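Progress report to the Orero Fund
Grant for the reopening of the Temosia Lodge and its golf course
Reporting period two, submitted 26th February

Summary

Work on the lodge is behind the schedule we gave in our application, and work on the course is ahead of it. Spending is within the approved total. We are asking for one change to the budget, explained under Money, and for an extension of the final reporting date. No other change to the grant agreement is requested.

The first report covered the roof, the survey of the guest wing and the clearing of the lower fairways. This report picks up from there and does not repeat that material except where something has changed.

The lodge

The main building is dry. The roof contractor, Pringle, finished the slate work over the dining room and came back to redo the flashing at the north chimney, where water was getting in behind the paneling. There was no charge for the second visit. We have had heavy rain since then and the test patches in the plaster have stayed dry.

The guest wing is where we have lost time. The plan was to open it in two stages, starting with the rooms over the porch. When the floors came up in those rooms we found that the joists had been notched for plumbing in at least two different eras, and that the later work had cut into timber already weakened by the earlier. The structural engineer would not sign off on a repair that left the notches in place. New joists have been fitted in 9 of the guest rooms and the subfloor is down. The remaining rooms on that side are open to the ceiling below.

This has a knock-on effect on the dining room, which sits under part of the wing and cannot be plastered until the work above it is closed in. The kitchen is not affected. The range hood and the grease trap have both passed inspection, and the walk-in cooler is running.

Hot water for the wing was going to come from the old boiler. After looking at the cost of parts, we have decided to put in a new unit sized for the whole building. The old boiler stays in place until the end of the season so that the staff quarters have heat.

The front porch has been rebuilt to the original width. We kept the turned posts that were sound and had the rest copied. The color is the gray found under the later coats of white. The state preservation office has approved the railing height, with a second rail set behind the original one to meet code.

The course

Twelve holes are in playable condition and have been since late fall. The superintendent expects the rest to be ready for seeding as soon as the ground warms. Drainage was the main expense here. The low ground beside the creek used to hold water for most of the spring, and members of the old club will remember playing around it. A new line now runs from the bottom of that fairway to the pond, and the pond has been dredged and relined so that it can supply the irrigation system.

We moved one tee. It stood too close to the entrance road, and the insurer asked for either a net or a change of line. A net would have been in full view of the porch. The new tee is set back into the trees and shortens the hole a little.

The bunkers have been redone with local sand. We had priced a whiter sand from out of state, which several people on the advisory group preferred for its looks, but the freight would have taken up most of the bunker budget. The local sand drains well.
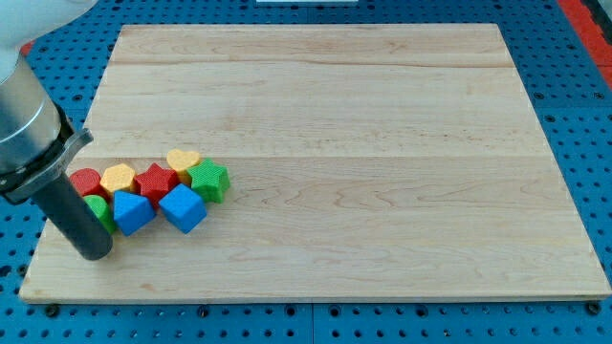 Greens are being cut by hand for now. The second riding mower is on order from Kila and the dealer has given us a delivery window in the spring. The hand mowers will be kept after that for the practice green, where the slopes are too tight for the larger machine. We have also bought a used sprayer and a topdresser, both from a course that was closing. Both were inspected before purchase, and the receipts are in the attached folder.

The pro shop will open in its old location beside the first tee. The counter and shelving are in. We have held off on ordering stock until the opening date is firm.

Staffing

The application called for a general manager, a course superintendent, a chef and a small front desk team to be in place by this point. The manager and the superintendent are both employed full time. The chef has accepted our offer and will start when the dining room has a plastering date. We did not want to carry that salary through the winter with no meals to serve.

Front desk hiring has been put back. We held an open day in October, which drew a good crowd from the town and from the community college, and we have kept in touch with the people we would like to hire. Some will have found other work by the time we are ready. We accept that and plan to hold another open day closer to the opening.

Seasonal grounds crew will come back in the spring. Last year we were short of people on weekends, and the superintendent has asked for a different shift pattern, with an early start and a paid lunch. This has been agreed and is in the new budget.

Staff housing remains difficult. Rents near the lake go up sharply for the summer and most landlords want the full season paid ahead. The carriage house could be converted, and we have a sketch plan for it, but this is outside the scope of the grant and we mention it only because it came up in your comments on our first report.

Bookings and community use

Local residents were promised reduced green fees as part of the agreement with the township. We opened the resident list in the fall with a limit of 300 and it filled before the end of the year. There is now a waiting list. We would like to see one full season of play before deciding whether to raise the limit, mainly to find out how the early tee times hold up when hotel guests are also on the course.

The high school team has the use of the course on weekday afternoons at no charge. They have been practicing on the open holes and on the range. Their coach has asked for storage space for bags, and we have given them the old cart shed.

We have taken inquiries for weddings and small conferences but no deposits. With the dining room date uncertain, it did not seem right to hold people's money. Each person who has asked has been told that we will write when dates are released. A travel agent in the city wanted to reserve a block of rooms for the fall and we have given the same answer.

The walking trail around the pond is open to the public and will stay open through construction. There was some confusion about dogs. They are allowed on the trail on a leash and not on the course, and signs now say so at both ends.

Money

Spending to date is below the figure forecast for this point, because the guest wing has not reached the stages where the larger invoices fall due. This should not be read as a saving. The joist replacement was not in the original estimate and will use all of the contingency set aside for the wing, and the new hot water unit adds to that.

The change we are requesting is to move the unspent part of the furnishings line into building works. Furnishings for the second stage of rooms would then be paid for out of our own reserves. We have looked at buying those pieces secondhand. A hotel liquidation in the next county has bed frames and dressers in good order at a price we can meet, and the manager has been to look at them. Mattresses will be bought new.

The matched funding from the township has been received in full. The bank has confirmed in writing that the line of credit can be carried over into next year on the same terms. Copies of both letters are attached, with the quarterly statement and the contractor invoices.

Risks

The main risk is still the guest wing. If the remaining rooms show the same damage, the work will run into the summer and the lodge would open with the first stage only. The course can open without the lodge, and we have priced a season on that basis, using the pro shop and a food trailer by the practice green. It would cover its own costs but would not contribute much to the building.

The supply of window sash is a smaller concern. The mill that is making them has a long order book, and we have asked for the dining room windows to be done first.

Next period

Open up and inspect the floors in the rest of the guest wing
Close in the ceiling over the dining room and start plaster
Seed the remaining holes
Take delivery of the mower
Hold the second open day
Install the hot water unit
Agree on an opening date for the course – the lodge date will follow once the engineer has reported on the remaining joists

Requests to the Fund

1. Approval to move the unspent furnishings money into building works, as set out above.
2. An extension of 3 months to the final reporting date.

We would be glad to have an answer on the first of these before the next contractor payment is due. The grant officer is welcome to visit at any time. Hard hats are needed in the wing but not elsewhere on the site, and the lower parking lot is closed for resurfacing, so please use the entrance by the pro shop.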